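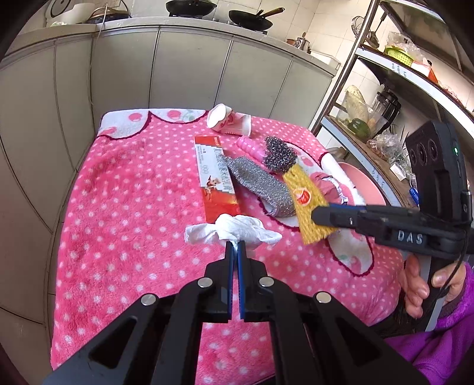
Rupert Plattner bought the old customs house in Gudthorpe for the view, and only later he began to think about guests. The building has 22 rooms over three floors, and in the first winter he slept in each of them to learn which ones were cold. From this experience came his rule that a bed must have one more cover than the guest expects. A pink fleece blanket with small white polka dots does the job as well as an expensive one, he says, and people remember it longer.

The house opened under the name Erneter, and it is now in its fourth season. A double room costs 46 a night in low season, with breakfast. Plattner put 2625 into the kitchen stove and is still proud of it – it came by boat from Seol and had to be carried up the outside stairs.

Most guests arrive by the coast road from Etis and stay two nights. They walk to the lighthouse, eat fish soup and go to bed early. The village has 700 inhabitants and one bar, so the evenings are short.

"I was a guest in hotels for many years because of my work," Plattner says. "I always wanted to find a place where somebody tells me which window to open."

In August the rooms on the sea side are taken first. The ones toward the garden are quieter and have bigger bathrooms. Reservations are made by telephone, preferably before noon, when Plattner is not yet in the kitchen.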